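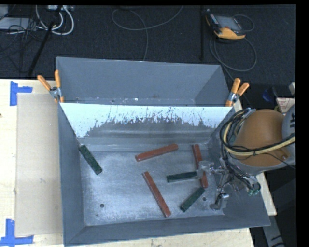
# A morning at the Kerekes paint works and the Prendell studios, Dronness

I went to Dronness in October for the autumn open day, when the old Kerekes paint works and the Prendell studio building across the yard let the public in. The train from Prandon takes 66 minutes and stops everywhere. From the station it is a walk along the canal, past a tire shop and a closed swimming pool, and the works are on the left after the second bridge.

Doors opened at 10. Entry was free to the studios and five dollars to the paint works, paid in cash at a table inside the gate. They gave me a paper wristband and a map of the site. The map was out of date. It still had the framing shop on the ground floor, and that space is now storage.

## The paint works

Kerekes makes oil paint and a small line of dry pigments. Tours went every half hour with a limit of 20 people, and mine was full. Our guide was Tímea Deák, who has run the milling room for nine years and before that painted theater sets. She spoke without a microphone and asked us to stand close.

We started in the pigment store. The earths are kept on the lower shelves and the cadmiums have their own locked cabinet. She passed around three jars of yellow ochre from different suppliers. One was close to orange. The third had a greenish cast that I would not have noticed without the other two beside it. Kerekes blends them so that a tube bought this year will match one bought several years ago, and a reference card is painted out for every batch. The cards go back to the first year of production and fill a set of flat drawers along one wall. Some of the early ones have yellowed, mainly the whites bound in linseed. The later whites are made with safflower oil, which dries more slowly but stays cleaner.

The milling room was the part most people had come for. Two triple-roll mills were running, one with ultramarine and one with a transparent red. The paste goes in at the back as a stiff, grainy mass and comes off the front roller as a smooth sheet, scraped down by a blade into a tray. Ultramarine goes through three times. The red needs more, sometimes six passes, and the rollers have to be cooled or the paint gets too loose. Someone asked why the factory does not use faster machines. The answer was that they tried one and the blue lost its strength when it was ground too fine.

Cleaning a mill between colors takes most of an afternoon, so the schedule runs from light to dark across the week: whites, yellows, reds, blues, then black. After black everything is stripped down.

Tubes are filled on a hand-fed machine and the bottoms are crimped by one person sitting at a bench. Labels are still painted by hand with a stripe of the actual color. There are 23 colors in the main range. I had expected more. Tímea Deák said they have dropped several over the years, mostly ones that faded in the light tests, and that customers still write in asking for a rose madder they stopped making.

The test racks are on the south side of the building behind plain window glass. Each strip is half covered with foil. The alizarin strip had gone a weak pink on the open side. The quinacridone next to it looked the same on both halves.

## The studios

Prendell is a former packing house with studios on three floors. Not all of the tenants had opened their doors. I got to most of those that had.

On the ground floor a printmaker was pulling drypoints on a small etching press and letting visitors wipe a plate. It is harder than it looks. Mine came out gray all over.

The second floor has the best light, from a row of high north windows. A painter there was working on a copy of a seventeenth-century still life, following the layers in order: a brown ground, a dead coloring in gray and umber, then thin glazes. She had four panels stopped at different stages, which explained the method better than any book I have read on it. She grinds her own lead white and buys the rest from across the yard. She also had a list taped to the wall of drying times for each pigment by season. I copied down the part about umber, which can be touch dry overnight.

The top floor was given over to a group show. It was hung too tightly and the labels were small. I liked two large charcoal drawings of the canal locks and a set of egg tempera portraits no bigger than postcards. Prices were on a sheet by the stairs.

## Practical notes

- The paint works stairs are steep, and there is no elevator. Prendell has one, at the rear entrance.
- Photography is allowed everywhere except the pigment store.
- The shop at Kerekes sells seconds on open days. These are tubes with crooked labels or dents, at half price. I bought an ochre, a terre verte and a large white.
- Coffee was in the yard until noon and ran out before that. There is a bakery by the first bridge.
- Book the tour when you arrive. By eleven the list was full until the middle of the afternoon.

The site opens again in spring, with the same tours and, according to the sheet at the gate, a half-day class on making tempera. Places for the class have to be reserved in writing through the studio office.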